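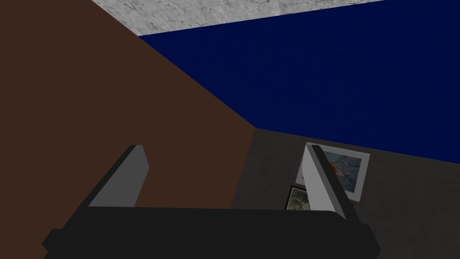 July 2, 2020

I've spent 20 evenings with Callov, the household chore simulator from Budus, and I'm hooked. You get a virtual apartment, a two-armed robot and a list of 32 chores, and you find out very quickly how much your own hands do for you. Walls and floors change from one room to the next (navy blue next to marble, why not!), so a controller can't just memorize the paint.

My favorite is the door chore. It sounds like nothing, right? A partly open door, a small round knob, a gripper that has to come in at a sensible angle while the body stays out of the way. My best controller managed it in 18 tries out of 32, and I cheered at every one.
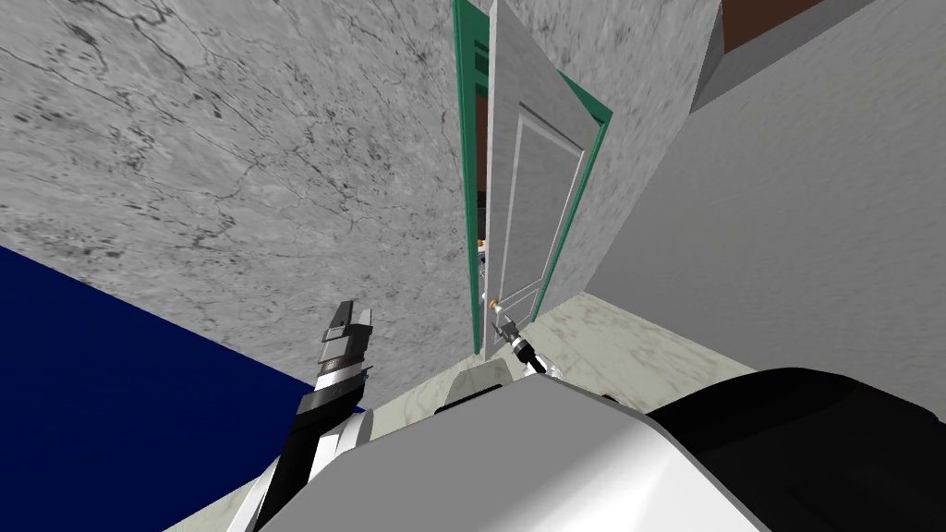 Yeo: I'd hold off on cheering. Doors in a simulator don't stick or swell in November, and my hallway has a dog in it. Call me when it works in a rented apartment.

Fair point, and I wouldn't let my controller near a real hallway either. As a place to fail cheaply, though, Callov is terrific. Resets are instant, the two hand views are easy to switch on, and the Jeno add-on logs every attempt so you can see which ones went wrong at the wrist.
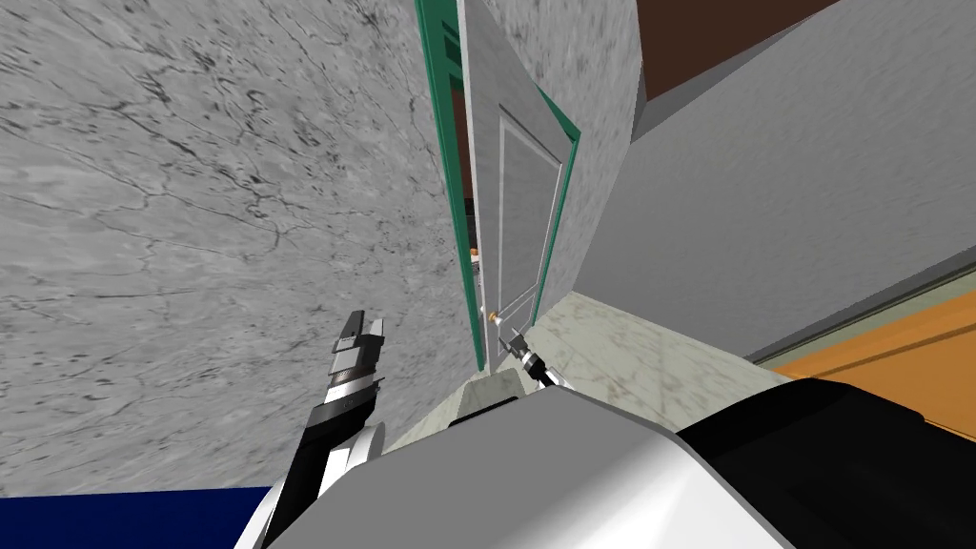
*Right gripper just below the knob, door chore, Callov.*

Gripes: the manual is thin, and loading a saved run with 3,000 steps takes forever on my old laptop. I'm starting on the dishes next.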